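Wrist camera policy loses a yellow block on a yellow plate — perception problem or control problem?
Forum: Manipulation software > Perception and planning

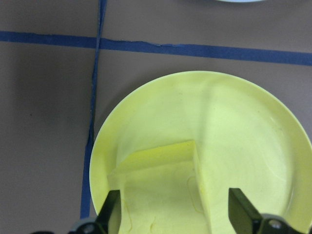 1. Opening post

tapeline_ted wrote:

Hello all, and sorry in advance for the length, I've been saving this one up. I have a pick task that has been driving me up the wall for longer than I'd like to admit, and I think I've gotten too close to it to see it clearly.

The task is as plain as they come. There's a foam block on a plate, the arm comes down with the fingers open on either side, closes, lifts, and moves to the next plate over. The plates sit in regions marked off on the table with blue tape. The picture up top is from the wrist camera near the end of the approach, fingers open, not touching yet. With most of my plates this runs all day. With the yellow plate it falls apart in a very particular way: the arm gets nearly to where it ought to be, and then the last little correction goes sideways and one finger comes down on top of the foam.

The stack, for anyone who wants it:

- Segmentation on the wrist image, a small network I fine-tuned myself
- Mask goes to a rectangle fit, which gives me a center and an angle
- Center and angle feed a visual servo loop written on top of Flondley
- Flondley hands joint targets to the arm driver, and the driver does its own smoothing

I logged 302 attempts on the yellow plate and 55 of them ended with a finger on the foam. On the other plates together I did 300 attempts and had 3 bad ones. So it's clearly the color, right? Yellow on yellow, the mask bleeds into the plate, the rectangle fit gets dragged along with it. My plan was to collect a pile more yellow-on-yellow data and retrain, but that's a lot of evenings, and before I spend them I'd love to hear from people who have been down this road.

2. Reply

mossback wrote:

Welcome to the club, it's a big one! I'd put my money on the mask too, but I wouldn't jump to collecting data. Look at your image again. The face of the block toward the camera has gone pale, almost cream, and the strip along the top edge is a much stronger yellow. The pale face is closer to the plate than the strip is. If I were a small network I know which part I would keep, and it wouldn't be the part your fingers need.

So before anything else, dump the masks for the bad runs and see whether they hug that upper strip and drop the front. If they do, your center is sitting too far up the image and your angle is being fit to a skinny band, and a skinny band with a ragged end can swing quite a lot from one mask to the next.

Also, try locking exposure and white balance if you haven't. The plate looks a bit washed out to me and the left side of the table is in shadow, so auto exposure has plenty to argue with itself about on the way down.

3. Reply

Anneliese Hellwig wrote:

I'm going to be the disagreeable one, with affection.

I don't think a bad mask explains what you describe. A bad mask that is bad in the same way every time gives you a steady offset, and you would see the arm arrive confidently in the wrong place. You say it arrives nearly right and then the last correction goes sideways. To me that smells like the loop. You have a servo loop giving targets to a driver that does its own smoothing, so there's a lag in there that your loop knows nothing about. Far from the block it doesn't matter. Close in, every pixel of error is a bigger share of the gap between finger and foam, and the loop is correcting against an image from a little while ago.

I had the very same shape of failure on a bin task some years back and spent most of a December relabeling images for it. The labels were lovely when I was done. The arm still twitched. What cured it was stamping each image with the joint positions at capture time and computing the correction from those.

Can you tell us whether your images and joint states share a clock?

4. Reply

mossback wrote:

Anneliese, I take the point about lag, but lag doesn't know what color the plate is. He has the same loop and the same driver on every plate and only one of them misbehaves. If it were timing he'd see it everywhere.

5. Reply

Anneliese Hellwig wrote:

He would see it everywhere if the measurements were equally quiet everywhere. Lag plus a steady measurement is sluggish and harmless. Lag plus a measurement that hops around is how you get a lunge. I'm happy to grant you that the yellow plate makes the mask jumpy! I just don't believe that polishing the mask is the cheapest repair, and a loop that can only survive perfect masks will bite him again on the next odd object.

6. Reply

quillfeather wrote:

Small side question from somebody who mostly lurks. Why keep servoing at all that close in? In the picture the fingers are already on both sides of the block, with the gap wide enough to span it. At that point my planner stops listening to the camera, freezes the last good estimate and goes straight down the approach line. We use Jotis for this and it has a handoff distance you can set. It feels like cheating, but I've been cheating that way for ages and sleep fine.

One thing to watch: the fingers sit over part of the plate at the bottom of your view, and if the network never saw dark fingers against that color it may be doing something silly right along their edges. I'd check that while you have the masks open.

7. Reply

tapeline_ted wrote:

This is wonderful, thank you all. I spent the evening going through logs and I'm afraid everybody gets a little bit of the pie.

mossback, the masks do favor the upper strip, in nearly all of the bad runs I opened. The front face comes and goes. One mask has it, the next doesn't, and the center jumps up and down the image accordingly. Locking the exposure calmed it some but didn't settle it.

Anneliese, no, they do not share a clock, and I'm blushing as I type that. Images are stamped when my node receives them and joint states are stamped by the driver. I had a note to myself to fix it — written when I first set up the workspace, and never looked at since.

quillfeather, I hadn't thought of a handoff at all. I assumed that more camera was always better. The fingers look fine in the masks, for what it's worth. They come out as a clean cut on both sides.

My remaining worry about freezing the estimate is that it might freeze on one of the bad ones.

8. Reply

quillfeather wrote:

Fair worry. Don't freeze on the last one, then. Keep a short window of estimates in the table frame (not the image frame, the camera is moving), take the median, and refuse to hand off if they're too spread out. If it refuses, back up a little and look again. The block isn't going anywhere.

9. Reply

rallano_user wrote:

Is it worth dropping the color dependence altogether? Rallano has an edge-based box fitter that pays no attention to what the thing is colored. The right side of that block gives you a nice crisp vertical edge to work with, and the top edge reads pretty clearly too.

10. Reply

mossback wrote:

I like edges, but I'd be careful on this plate. There's a faint diagonal crease of shadow running down toward the block, and curved highlights along the rim on the right, and the foam has a thin curved scratch or dent on its face. An edge fitter will want to be friends with all of them. The tape is a hard edge as well, and it passes right by the rim. You would want to crop to the inside of the plate first, and for that you need to find the plate, and now you have two things to segment in place of one.

11. Reply

rallano_user wrote:

Ha, okay. I run it on a plain dark mat, so I've been spoiled. I'd still try it as a second opinion next to the mask, if only to flag the runs where the two disagree.

12. Reply

Anneliese Hellwig wrote:

Do the timestamps first, please, whatever else you do. It's one change, it's dull, and every other experiment you run before it will be harder to read. If you mix all of these in together you'll end up with a working arm and no idea why, and then in a few months somebody moves a lamp and you start over.

If it helps, the Nägeli clock bridge will put the camera and the driver on the same time without you writing much of anything. The documentation is thin, but the sample config is good.

13. Reply

tapeline_ted wrote:

Timestamps first it is. Then the median window and the handoff, then the second opinion from the edge fitter if I still need one, each as its own branch so that I can tell them apart afterward. I'm leaving the network alone for now, which my evenings will appreciate.

mossback, I haven't forgotten you. I'm going to log the mask area alongside the center from here on, so when the front face drops out I'll see it in the plots without opening images one by one.

14. Reply

mossback wrote:

No hard feelings at all, I still think you'll be relabeling by spring :) Log the angle too, while you're in there. And post the plots whichever way they come out, I'd love to see the area against the correction size on that yellow plate.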